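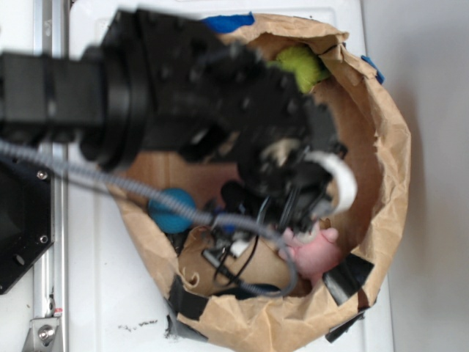
Comparing two grippers fairly at a home bench takes more patience than money, and the best tip I can pass along is to settle on one dull little test and stick with it for every pair of fingers you own. Mine is picking things out of a bag, and I've grown very fond of it! A brown paper bag costs next to nothing, and if you roll the rim down and tape the folds, as I've done with black tape, it holds its mouth open nicely while the arm reaches in. Soft toys and a ball make good contents, the fuzzy lime-green one especially, as plush squashes and a ball wants to roll away.

I gave the Pirkis fingers and the Cui fingers 18 tries each, same bag, same toys, shaken up between tries. The Pirkis pair brought something out 14 times and the Cui pair only 7, though I'll say for the Cui that it was far kinder to the paper (I had to patch the bag twice on the Pirkis day, and I was muttering by the end of it).

A few things I'd do from the start. Put a curved finger pad on before a flat one if you have both, and see how it gets on along the side of the bag. Tape the bag to the table if it wanders. Check your cables before you run anything, and again with the arm at its lowest point, where any slack likes to drape itself over whatever you're trying to pick up. A corrugated sleeve tidies the worst of it, but leave a generous loop or the wrist will tug.

Write your results down as you go, misses and all. I keep mine in a school notebook next to the Sternness controller, with the speed setting at the top of each page. Wipe the finger pads with a damp cloth when you change over, and let them dry before the next round.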